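The owner of the small flower studio Plumano does not like to be called a florist. "I sell tables," she told me, and she laughed. "The flowers are what I put on them." She means that she thinks first about where a bouquet will lie, and only after that about the vase.

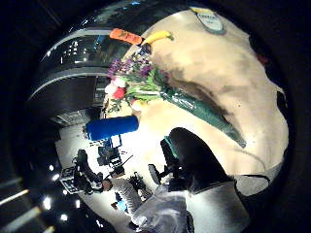
Cantero, 5 January 2019

On the beige table are purple flowers with a red one beside them, the stems in shiny dark green wrapping. A banana lies close by. "People want to clear everything away before flowers come," she said. "I ask them to wait. A house where somebody eats is a good house for flowers."

She opened Plumano with 400 in savings and 2 buckets. For seven years she has worked with the grower Staneo, and last year they sent her 3368 stems. "I remember this number because I carried most of them up the stairs myself."
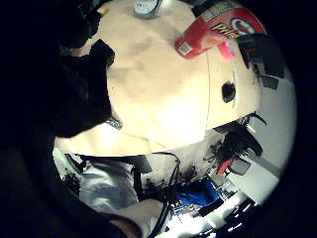 Cantero, January

We came back to the table and its red cardboard box with yellow and white letters. I asked if she never wishes for more order. She thought for a moment.

"In Sutov, where I learned, the work table was always empty at night — it was a rule. I kept the rule for one winter." Now she cleans on the day before a delivery, and the cables under the table she leaves as they are.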